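Chapter 2: Grain Stores and the Hungry Months
By Nantana Chareonsuk
February

In the upper part of the Wannasri valley the rice is cut once a year. There is no second crop, as the canal that serves the lower villages stops well short of the hills. What a household brings in at harvest has to feed it until the next one, and in most years it does not quite stretch that far.

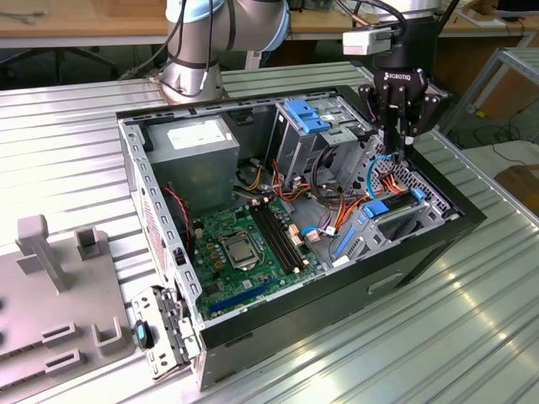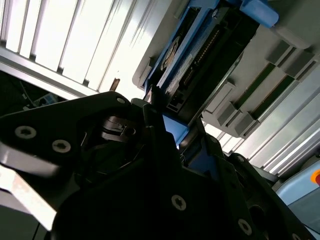

Fig. 2.1. First: desktop computer with the side panel removed. Second: gripper, close up, with silver Torx screws.

The weeks before the new harvest are known in many farming regions as the lean season or the hungry months. Work in the fields is at its heaviest, food in the house is at its lowest, and prices in the market are at their highest. A family that sold rice cheaply after harvest to pay for school fees may have to buy rice back at a much higher price when the rains are well under way. Economists call this "sell low, buy high", and it is one of the main ways in which households with enough land to feed themselves still end up in debt.

This chapter looks at one response to the problem, the village grain store. Chapter 1 dealt with what is grown in the hill villages and how the land is divided. You will need the section on share tenancy from that chapter to follow the figures given later on.

What a grain store does

A grain store, sometimes called a rice bank, is a shared stock of food held inside the village. Members put in a fixed amount of unhusked rice after the harvest. In the hungry months they may borrow from it, and they pay back what they took, plus interest, when the next crop is in. The interest is paid in rice.

At Cundivine, the village studied in most detail here, the rate is 15 per cent for the season. That sounds high to a reader used to bank loans. The usual rate from a rice trader in the same valley was far above it, and the trader's loan often came with a promise to sell him the next crop at his price. Members we spoke to talked about that promise more than about the interest.

The store began with 19 households and a single raised building. It now has two buildings, the second put up after a poor year in which the first was emptied before the end of the rains.

Losses in storage

Rice that has been threshed and dried can be kept for a long time, but only if three conditions hold: the grain goes in dry, air can move around it, and rats and weevils are kept out. The first is the one most often missed. Farmers in a hurry to pay in their share bring grain that is still damp in the middle of the heap, and one damp sack will heat and spoil those next to it.

Cundivine lost almost 25 sacks in this way in its early years. After that the members agreed that grain would be accepted only after a second day on the drying mats. The rule was unpopular. It takes up yard space, someone has to keep the chickens off, and a shower in the afternoon means starting again. It has been kept all the same — partly through habit, and partly through the memory of the smell.

Rats are dealt with by sheet-metal collars on the posts. These work well until somebody leans a ladder or a bundle of thatch against the wall.

Who is left out

Membership depends on having a harvest to pay in. Landless families, who live on wages and are usually the first to run short, have no share to deposit and so cannot borrow. The stores at Cundivine and at Trater, on the other side of the ridge, have handled this differently. Trater lets landless members pay their share in labour, mostly repairs and carrying. Cundivine has no such rule, though it has been raised at meetings more than once.

Age and health also matter. An older couple farming a small plot may be members on paper and yet be unwilling to borrow, for fear of leaving the debt to their children. Survey figures that count only members will miss this.

Key terms used in this chapter

Lean season: the period before harvest when stored food runs short.
Share: the amount of grain each member pays in.
Distress sale: the sale of a crop or animal at a low price to meet an urgent cost.
Carry-over: grain left in the store when the new harvest arrives.

The next section sets out the Cundivine accounts for a good year and a bad one, beginning with the carry-over.

Comments

Oranuch Mahawong: My grandparents' village had one of these. The interest was lower, but you had to bring the grain down yourself and the path was terrible. Is the labour rule at Trater written down anywhere?

hillside_reader: We are using this for our geography class. Could the key terms go at the start?

P.T.: Small point, metal collars only work if they are high enough up the post. Ours were too low and the rats jumped them.

Contact Fernstead Books | Copyright Fernstead Books, all rights reserved | Back to top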